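高校后勤人论坛 » 保洁与宿舍管理 » 经验交流

主题：教学楼夜班保洁改白班，大家学校是怎么过渡的？

楼主：拖把不滴水
等级：老会员

各位同行好，潜水很久了，这次真的想听听大家的意见，话可能有点长，先谢谢肯看完的朋友。

我在一所不大不小的学院做保洁主管，带二十来号人，管两栋教学楼、一栋图书馆和半栋实验楼（另外半栋归实验中心自己管，历史遗留问题，说来话长）。我们这边的传统一直是晚上九点半学生散了以后才进教室打扫，干到凌晨一点多，第二天早上再来几个人补走廊和厕所。这个排法从我进来那年就是这样，老员工都习惯了，有的阿姨白天还要带孙子，晚上出来干活正合适。

今年四月份学校和Vunside续了服务合同，对方新来的区域经理提出要把夜班全部改成白班，早上五点半到下午两点一班，中午十一点到晚上七点半一班。理由写了满满两页，夜班补贴能省下来，楼里晚上不用留灯，还有什么“让师生看见保洁工作、增进尊重”。前面两条我都懂，最后这一条我挺感动的，但是感动完了就开始发愁：课间十分钟，一百多人的阶梯教室，你让我的人怎么进去拖地？

想问问已经改过的学校：一、教室的地面你们放在什么时间做？二、不愿意转白班的老员工怎么安排？三、学生和老师的反应到底怎么样？

再次谢谢大家，天凉了，注意腰和膝盖。

2楼：南门豆浆

抢个沙发！楼主你这个问题问到我心坎里去了。

我们是前年改的，现在回头看，我个人是赞成的，不过头两个月是真的难，天天有人找我哭，我自己也躲在工具间里哭过一回。教室地面我们全部压在早上五点半到七点四十这一段，人手往前堆，先做阶梯教室再做小教室，桌面和黑板槽放到中午。走廊反而可以慢慢来，上课的时候走廊是空的，推尘车推过去安安静静，老师还会跟你点点头。

老员工那块我们走了两个。一个是家里实在排不开，一个是觉得白天干活“丢人”，怕碰到在学校读书的外甥女。后面这个我劝了好久，没劝住，到现在还觉得可惜，她擦玻璃是全校最好的，一刮到底，一条水印都没有。

学生反应我觉得挺好的。以前晚上打扫，学生早上来教室干干净净，他们以为教室自己会变干净。改了以后有学生会把奶茶杯带出去，碰见了会喊一声阿姨早。你别小看这声“阿姨早”，我们班组里有个阿姨回家跟老伴学了三遍。

3楼：图书馆三层西

回复 2楼：阿姨早当然好听，可是夜班补贴没了谁来补？

不是要抬杠，我也是干一线出来的。我们学校改白班的时候说得天花乱坠，结果一个月少了几百块，对上面来说是省成本，对我们班组的人来说是孩子一个月的伙食费。“增进尊重”这四个字我听着很不是滋味，尊重最好先落在工资条上。

另外图书馆这种地方白天根本没法做。吸尘器一开，三层的读者全抬头看你，你比他们还不好意思。我们后来是偷偷改回去的，图书馆闭馆以后留四个人，其余的转白班，上面睁一只眼闭一只眼。

楼主要是还有谈的余地，图书馆一定要单独拎出来谈，别跟教学楼捆在一起。

4楼：拖把不滴水（楼主）

回复 3楼：您说得太对了，补贴这个事我上周的会上提了，经理说“会统筹考虑”，这五个字我在本子上写下来了，还画了个圈。

我算了一笔账，按我们现在的排班表，夜班一个月合计是662个工时，如果全砍掉，班组里最少的一个人也要少拿一截，我是真开不了这个口。图书馆单独谈这个主意好，我记下了。

回复 2楼：擦玻璃那位阿姨我看得都心疼，我手底下也有一个这样的，地面打蜡一把好手，机器在她手里跟绣花一样。她最近一直不说话，我猜她在犹豫。

5楼：蓝色抹布分开放

我说点技术上的吧，情绪上的前面几位都说得很好了，我嘴笨。

白班最大的变化是设备。夜里没人，你用什么机器都行，白天就不一样，电线拖在走廊上，学生低头看手机，一绊一个准。我们改班以后第一件事就是把带线的洗地机全换成电瓶的，牌子是Gerel，小号那款，充一次能跑完一层半，声音也低，老师在里面讲课我在门口过，没有人投诉过。缺点是水箱小，要勤换水，我们在每层的水房门后面都贴了换水的登记纸，谁换谁写。

第二件是地面干的速度。白天拖地一定要用拧得很干的平板拖，宁可多走一遍，也不要湿湿的一大片摆在那里。警示牌要放，但是别指望警示牌，学生是从来不看警示牌的，哈哈。

第三件是工具颜色。这个夜班也应该做，只是夜里没人看见，大家马虎一点就过去了。白天你拿着擦过厕所的红抹布去擦讲台，不到中午全校都知道了。我的网名就是这么来的，各位见笑。

还有一个小建议，把校内简报用起来。我们总务处有一份简报，平时登的都是管道改造、食堂价格，没什么人看。改班之前我们厚着脸皮去要了半个版面，把班次时间、哪些楼层几点打扫写得清清楚楚，老师们心里有数了，真的会配合，有位老师还主动跟我们说他的课提前两分钟下。下面把当时那一期的文字贴给楼主参考，格式有点乱，从网页上直接复制过来的：

总务简报 · 服务之窗

各位老师、各位同学：本学期起，第一、第二教学楼的日常保洁调整到白天进行。清早的一班主要负责教室地面，中间的一班负责讲台、黑板槽、走廊和卫生间。保洁员进入教室前会先敲门，如果您正在使用教室，请告诉她们一声什么时候方便，她们会换个时间再来。
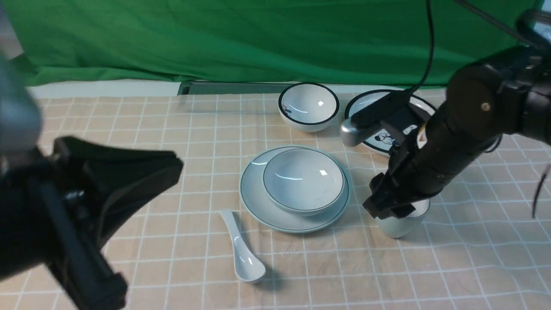
总第23期 第2版

教室里的食品包装、没有喝完的饮料，请带到走廊两头的分类桶。液体先倒进水房的池子，再扔杯子，这样保洁员提袋子下楼的时候不会滴一路。遗失的物品统一送到一楼值班室登记，水杯、雨伞保留到学期末，证件当天会交到保卫处。

对保洁工作有意见或者想表扬哪一位，可以写在值班室的本子上，每周五班组开会的时候会一条一条念。

（简报内容完）

那个本子后来成了我们班组的宝贝，念表扬的时候大家坐得比开大会还直。当然也有提意见的，最多的一条是厕所的纸不够，这个跟改班没关系，改不改都不够。

6楼：图书馆三层西

回复 5楼：本子这个好，我服气。不过“换个时间再来”这句我有意见，写的人没有推过车。教室在五楼，车在四楼，你一句换个时间，我电梯要等两趟。我们学校那台货梯，等一趟够我把一个水房擦完。

电瓶洗地机我也用过，冬天掉电掉得厉害，放在没暖气的工具间里过一夜，早上起来只剩一半。楼主在北方的话要留个心眼。

7楼：蓝色抹布分开放

回复 6楼：冬天掉电这个确实，我们在南方，没想到，谢谢提醒。楼主可以问一下能不能在有暖气的楼层设一个充电点，别放地下室。

“换个时间再来”我承认是写得漂亮了一点。实际做起来是保洁员自己手里有一张教室课表，哪间第几节空着一目了然，敲门是最后一道。课表要跟教务去要，每学期第二周以后再要，第一周的课表是不作数的，调来调去。

8楼：新人小周转中班

插一句，我是中班的保洁员，不是主管，看到这个帖子特别亲切，忍不住注册了一个号。

我们学校的服务是Berisha在做，去年改的班，我原来上夜班，现在上中班。说心里话，一开始我也不愿意，后来慢慢觉得白天好。晚上那栋楼你们知道的，声控灯走一步亮一盏，厕所水龙头自己会响，我胆子小，每次都是唱着歌进去的。现在白天干活，晚上七点半下班，还赶得上和女儿吃一口热的，虽然菜都是她热的第二遍。

钱是少了一点，这个要承认。我们那边后来加了一个“白班岗位津贴”，没有原来的夜班补贴多，补回来一大半吧。是我们班长去谈了好几次才谈下来的，所以楼主这样肯替我们说话的主管，大家都会记着的。

还想说一下吃饭的事，写方案的人老是忘记。夜班我们在家吃饱了来，白班横跨一顿午饭，要有个坐下来吃饭的地方，有微波炉，有热水。我们刚改的时候是蹲在楼梯间吃的，后来腾了一间旧器材室出来，摆了桌子，大家自己带了碗筷，那天中午每个人都多吃了半碗。

9楼：拖把不滴水（楼主）

回复 8楼：欢迎欢迎！你这一段比我看的那两页方案有用得多。吃饭的地方我真的没想到，脸红。我们一楼有一间放旧课桌的屋子，明天我就去找钥匙。

回复 5楼：简报我存下来了，回头照着改一份，“滴一路”那句我最喜欢，跟我的网名有缘分。教务的课表我也去要。

10楼：过路电工

隔壁工种路过。白班我不反对，提醒一件事，别在课间洗走廊插座附近的墙。我们去年一学期跳闸，有好几次都是湿抹布惹的。保洁和维修最好通个气，拉个群，哪天哪层要大洗提前喊一声，我们把地插盖子先封上。

还有，灯。上面说晚上不留灯能省钱，早班五点半来，冬天天还没亮，灯照样得开，省下来的那点电费我看悬。

11楼：南门豆浆

回复 10楼：电工师傅说的灯这个事我笑出声来，我们就是，早上整栋楼黑着，就我们那几层亮堂堂的，远远看着像过年。

楼主，我再补一条，交接。早班两点走，中班十一点来，中间有三个小时重叠，这三个小时千万不要浪费在大家一起站着等，我们是用来做大件的，刮玻璃、挪桌子、清通风口，两班人一起上。一开始两班互相看不惯，早班说中班捡便宜，中班说早班留尾巴，后来一起挪了几回桌子就好了。人和人之间，一起出过汗就不太好意思吵架了。

12楼：图书馆三层西

回复 11楼：我们那两班一起挪了一年桌子，照吵，哈哈。看人。

楼主别嫌我话不好听，我的意见还是那几条：先谈钱，再谈班次；图书馆单列；要试就先试一栋楼，试满一个学期，不要两栋一起上。隔壁的Greltton校区就是一刀切，第三周开始有人辞职，临时招的人连尘推怎么折都不会，最后主管自己上去拖了半个月。

13楼：拖把不滴水（楼主）

我把大家的话都抄到本子上了，抄了四页，手酸，但是心里踏实多了。

更新一下进展：2024年10月13日，我趁着休息跟班组里几位老员工坐下来喝了个茶，把改班的事原原本本讲了一遍，没有瞒着。愿意转早班的比我想的多，愿意转中班的只有两位，坚决不转的有三位，其中就有打蜡那位。她讲得很直接，说白天要送孙子上学，谁来劝都一样。我说那就不劝，图书馆闭馆以后的活正好缺人，你先听我把图书馆谈下来。她没接话，给我续了一杯水。

下一步打算先拿一号教学楼试，二号楼和图书馆不动。津贴那块我写了一张纸交上去，措辞改了好几遍，请家里读高中的孩子帮忙看了错别字，有三个。

有了结果我再来跟大家汇报。3楼的朋友（也就是12楼），您的话一点都不难听，您要是哪天路过我们学校，我请您吃食堂二楼的砂锅。

14楼：图书馆三层西

砂锅记下了。要带豆腐泡的。

15楼：蓝色抹布分开放

等楼主更新。一号楼如果是水磨石地面，早班第一周先别急着上机器，手工拖两天看看出水情况，有什么拿不准的站内信找我，我晚上都在。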